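Riltine open day, Nov 6, 2022: two-arm stamping cell

mparri
Went round the Riltine open day. The Escobedo bench has two arms on a white table, a wooden block and a red disc for a pad. Over 94 runs logged since January, according to Yae Ogura on the stand.
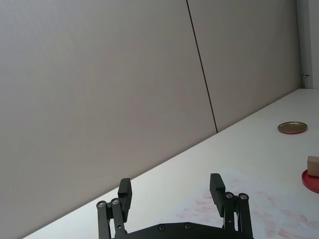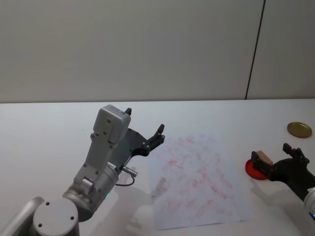
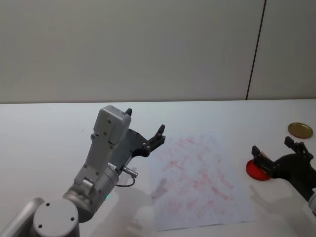 Heriberto Manríquez
94 runs says very little without a failure count. Did they publish one?

mparri
Not on the handout. Cycle time wasn't given either.

dulce_m
I disagree with Heriberto. It was a demonstration, and two arms sharing one table is the hard part.

Heriberto Manríquez
Sharing a table is a scheduling problem. Flestard settled that with fixed zones. I'd want the grip force.

mparri
I've emailed Yae for both.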